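Arm diary, bit 3: cables again

Saturday, September 16, 2023

Back in the workshop. Table's set, toaster oven on, well, on the table I mean, not switched on.

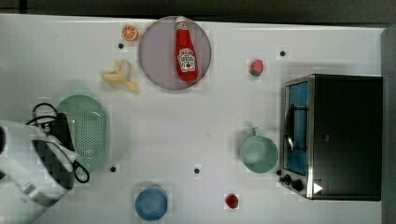 Femke Declercq reckons I should leave the oven alone until the arm can pick up a strawberry without thinking about it for so long. Her words were that a door is a whole project by itself and I'd be sick of it by Christmas. Probably right. Doing it anyway.

So, where things are. Ketchup bottle onto the plate, fine most of the time. Banana, bad. The gripper goes for one of the bits of peel instead of the middle and I don't know how to tell it otherwise yet. Mug depends on the handle. Colander I haven't even tried, too many holes, too wide.

The real bother is the cables. Loops hang off by the gripper and every time the wrist turns they want to catch on somthing. Kobe Visser gave me a bag of 20 clips in April and I used them all on the desk at home, idiot. Ordered more from Geerts. Until then it's slow moves only, wrist speed right down.

Also redid the calibration, the old one had drifted and I was blaming the code for it. Two evenings gone on that. Saved the new one under Bolledov so I dont overwrite it like last time.

Next: oven door, just the pull, nothing inside. Then the clips if they come. Got to run, Lies needs the bench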